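Bench Inspection Checklist with Comments: Single-Arm Food Assembly, Burger Task

Site: Karano test kitchen, bench C
Task file: Drosus 6
Period covered: March
Result: Pass for supervised running. Not passed for unattended running.

Scope

The checklist is for any bench where an arm does a chore a person would otherwise do by hand. It covers the bench, the arm, the items being handled and the area where people stand. The kitchen asked a second question, whether the machine is ready to take over the chore, and that is answered under Section 5.

Ratings used: OK, OK with comment, Fix before next run, Stop.

Section 1. Bench and surroundings

1.1 Table is level and does not rock when leaned on. OK.

1.2 Work surface wiped down and clear of tools. OK.

1.3 Containers placed within reach of the arm without full extension. OK with comment. The container on the right is the closest to the arm and gets the most traffic. If it is bumped, it moves toward the edge. Put a strip of non-slip mat under it.

1.4 Work tray in the center, lined, and not sliding. OK with comment. The paper liner is laid in loose. Tape two corners or use a tray with clips. A liner that shifts during a run changes where the bun is, and the arm may place the next item where the bun used to be.

1.5 Floor clear in front of the table. OK with comment. Cables at floor level should be taped down or run behind the legs. The person resetting the bench walks through this area between runs.

1.6 Lighting even, no glare strong enough to hide an item from the camera. OK with comment. The metal tray rim picks up bright spots. No fault was traced to it, but the Coler bench had trouble with a similar tray and changed to a dull one.
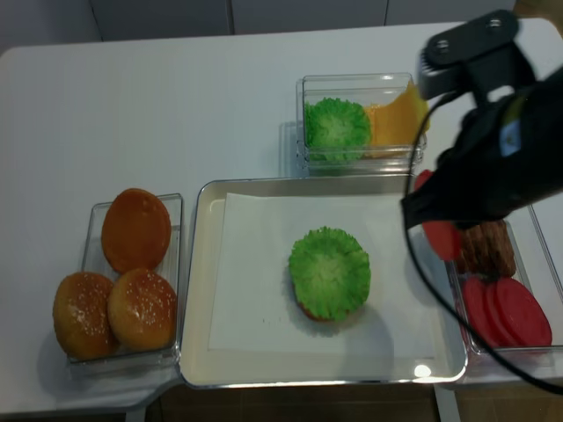 Item 2.4, tomato slice lifted clear of the container. Lettuce already on the bottom bun.

Section 2. Arm and gripper

2.1 Mount bolts tight, marked with paint pen. OK.

2.2 Emergency stop within reach of the operator's seat. OK. Tested at the start of each session. The arm held position and did not drop the item it was carrying.

2.3 Speed limited to the supervised setting. OK. The operator cannot raise it without the supervisor's code.

2.4 Gripper picks a single thin item without taking a second one with it. OK with comment. Tomato slices were the best of the thin items. Cheese was the worst. It needs to be stood up in its container so the fingers can get to an edge, and a person has to do the standing up.

2.5 Gripper releases cleanly. OK with comment. On a few placements the item stuck to one finger and came down off center. Wipe the finger pads every 10 runs. The bench log shows this was skipped twice.

2.6 Gripper pads free of cuts and wear. Fix before next run. The left pad has a nick at the tip. Spare pads are in the drawer marked Debnath.

2.7 Cables do not snag on containers. Fix before next run. The cable on the right side has too much slack and lies over the container there. When the arm turns away from the tray, the loop can drag across the rim. Clip it to the upper arm with enough slack for the wrist to turn and no more. This is the most important mechanical finding on the sheet.

Section 3. Items being handled

3.1 All items are practice pieces, labeled as not food, and stored away from real ingredients. OK. The storage bin has a lid and a label. Keep it that way. Practice lettuce and tomato look close enough to the real thing to cause a mix-up on a busy counter.

3.2 Practice pieces washed after each session. OK with comment. They go in warm water with dish soap and need to be fully dry before they are used again. Damp pieces stick together and make the arm look worse than it is.

3.3 Containers filled the same way at the start of each run. Fix before next run. Two operators fill them differently. One lays the slices overlapped, the other stacks them. Pick one way, take a picture of it, and tape the picture to the wall.

3.4 Bun halves sorted. OK with comment. Top buns are in the container and the bottom bun is set out by hand. Until the arm can tell a top from a bottom by itself, leave it like this and write it in the run notes as a human step.

Section 4. People

4.1 Operator seated outside the arm's reach. OK.

4.2 No hands in the work area while the arm is powered. Fix before next run. During the inspection an operator reached in to straighten a slice without pressing pause. The move was slow and nothing came of it, but this is how fingers get pinched. Repeat the briefing.

4.3 Visitors kept behind the line. OK.

4.4 Long sleeves rolled, badges and lanyards tucked in. OK.

4.5 Second person present for every powered run. OK. The late session ended at 6 p.m. and both names were in the log.

Section 5. Readiness for the chore

The bench log lists 1,322 single placements for the period, counting each item moved from a container to the stack as one. The log counts a placement as good if the item ends up on the stack and stays there. It says nothing about neatness, so a tomato hanging halfway off the bun counts the same as one in the middle. A kitchen would not count it that way. Add a column for centered or not centered.

The log also restarts the count when a person steps in. Of the full burgers tried in the last session, 59 were finished, but the sheet does not say how many of those had help. Without that number the finished count cannot be used to decide anything. Record every touch, even a small one.

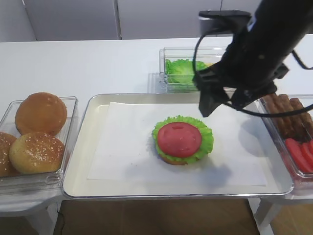 A machine is ready for a chore when the people around it can stop watching it, and by that measure this one has some way to go. The order of the layers is no longer the problem. The arm follows it correctly, and the placing can be good: the tomato sits centered on the lettuce, with the frilly edge showing all the way around. A trained person would do it no better, only a good deal faster. The trouble comes when something is out of place at the start, such as a patty that has fallen over or two slices stuck together. A person fixes that without noticing. The arm tries the same pick again, and then again, and somebody has to get up.

Ratings for the chore as a whole:

5.1 Places layers in the right order. OK.

5.2 Places layers neatly. OK with comment. See 2.5.

5.3 Recovers from a missed pick without help. Fix before next run. Allow two tries, then have it pause and sound the tone.

5.4 Sets up its own bench. Not rated. All setup is done by people.

5.5 Cleans up after itself. Not rated. Same as above -- and in a working kitchen, setup and cleanup are most of the chore.

5.6 Handles real food. Not rated. Real tomato is wet, real lettuce tears, and a hot patty is greasy. Results with practice pieces should not be quoted as results with food. The gripper pads are also not approved for food contact, so a test with real ingredients would need different pads and a new checklist.

5.7 Safe to run with one person watching two benches. Stop. Do not do this until 2.7 and 4.2 are closed.

Section 6. Actions

Clip the right-side cable (2.7). Bench lead, before power on.
Replace the left finger pad (2.6). Bench lead.
Repeat the hands-clear briefing and have operators sign it (4.2). Shift supervisor.
Agree on one way to fill containers (3.3). Operators.
Set the two-try limit and the tone (5.3). Programmer.
Add columns for centered placements and for human touches. Whoever keeps the log.
Tape the liner and put down non-slip mat (1.3, 1.4). Operators, at next setup.

Bench may be powered for supervised runs once 2.6, 2.7, 3.3, 4.2 and 5.3 are initialed on the paper copy. The paper copy stays on the clipboard by the emergency stop.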